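Ticket 313
Project: Skesutero handheld demonstrations
Component: pose recovery / Villca tracker
Status: Resolved, follow-up open
Priority: Normal

Summary
Gripper trajectories from the corridor set jump sideways during mapping. The same hardware and the same build give clean trajectories in the main workspace.

Reported behavior
The Villca tracker initializes normally, runs for a while, then the camera pose shifts by a large amount between neighboring frames. After the shift it keeps tracking as if nothing happened, so the session passes the automatic check. The error only shows up when the left and right gripper paths are replayed together and the distance between them changes with no matching change in the marker detections.

Found in December while preparing the input for policy training. First noticed in take 987, then in other takes from the same corridor.

What was checked first
Camera calibration: reran it, no meaningful difference.
Marker size in the config: correct for both grippers.
Clock offset between the head camera and the gripper stream: within tolerance.
Tracker build: went back to the previous one, same jumps.

The marker detections themselves are good. When a cube shows two faces to the head camera, the pose relative to the camera is stable. The fault is in the head camera pose, and everything placed in the world frame inherits it.
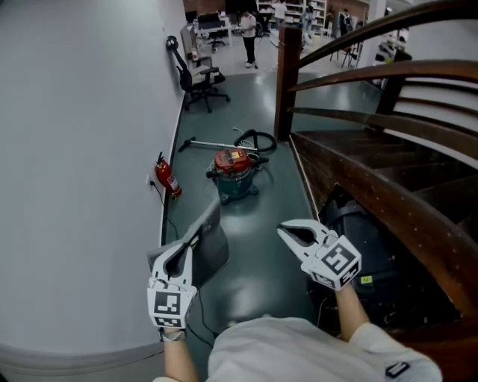
Comment from Jornine: could the floor be doing this? In the Gendine test hall we had a polished floor and the tracker kept picking corners out of the reflections. They move when the head moves, but consistently enough that the outlier step accepts them. Try masking the lower part of the view before touching anything else. Also check how many features land on the operator's sleeves and on the grippers, because those travel with the person and pull the solution the same way.

Reply
Ran both. The corridor floor is glossy and the wall on the left is smooth and light gray, so there is little to hold on to on that side. Most of the wall features come from the fire extinguisher and the outlet. The stair railing gives long edges but few good corners.

Test 1, floor mask only: jumps are smaller, still present.
Test 2, mask on arms, hands and grippers only: jumps happen later in the take, same size.
Test 3, both masks: no jumps in take 987. Feature count drops below 100 in parts of the take where the operator turns toward the wall, and tracking still holds there.

The marker detector has to run on the unmasked frames. On the first attempt the mask was applied upstream of both and the cube detections disappeared. Fixed by moving the mask into the tracker input.

Cause
Reflections and body features accepted as static scene points. The main workspace has a lighter floor and far more structure at eye level, which hid the problem.

Resolution
Both masks are now on by default for Skesutero. Corridor takes were reprocessed. All but 2 came through; those are excluded from training and listed in the attached sheet.

Still open
The session check should compare gripper distance in the world frame against the direct marker estimate and flag a mismatch. Moved to a separate ticket. Until it is in, replay each new corridor take before marking it usable.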